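Sim arm won't let go on shelf tasks, anyone else?

mnowak_sim
24 Jun 2019, 8:14 am
Morning all, and sorry for the long post, I've been stewing on it all weekend. We run the two-armed robot through a simulated kitchen before anything goes near the real one in the Clarkmont lab. I left 100 episodes going on Friday, and in 69 of them the fingers were told to open and the object came along with the hand anyway! I've raised friction, lowered friction, and talked to it nicely. Any ideas are welcome.
Mieczysław

cullgate_kid
Friction, I'd bet lunch on it. We had the same thing in October and dropping the finger pads to a lower value cured it overnight.

gion_f
I'd gently disagree with the Kid (hello, by the way, hope the new job is treating you well). Low friction hides this fault, it doesn't cure it. Look at your contact offsets first. If they're too generous the solver thinks the fingers are touching when there's still a gap, and then you get all kinds of ghostly behavior.

cullgate_kid
Fair enough, but mine has run fine for 498 episodes, so I'm keeping my pads as they are :)

mnowak_sim
Thank you both, you're very kind. Gion, could you take a look at these? Both are from the same setup, the second one from close to the fingers.

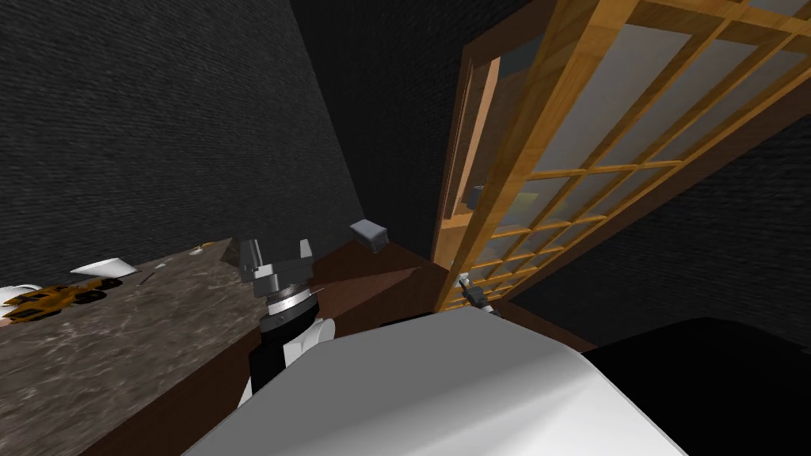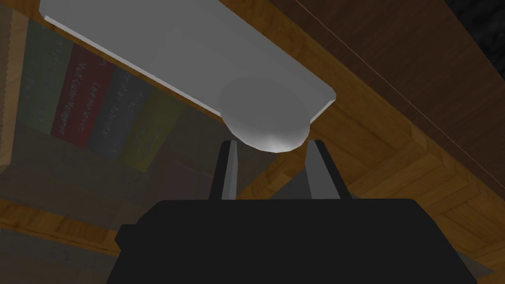

I halved the offsets over coffee and reran 80, and the stuck ones are fewer but they haven't gone away, so I'm leaving the real arm powered down until I understand it. My boss would like it running by Wednesday, bless him, but I don't want it dragging something off a shelf with a person standing there. I'll try Gion's offsets at zero tonight and post the logs.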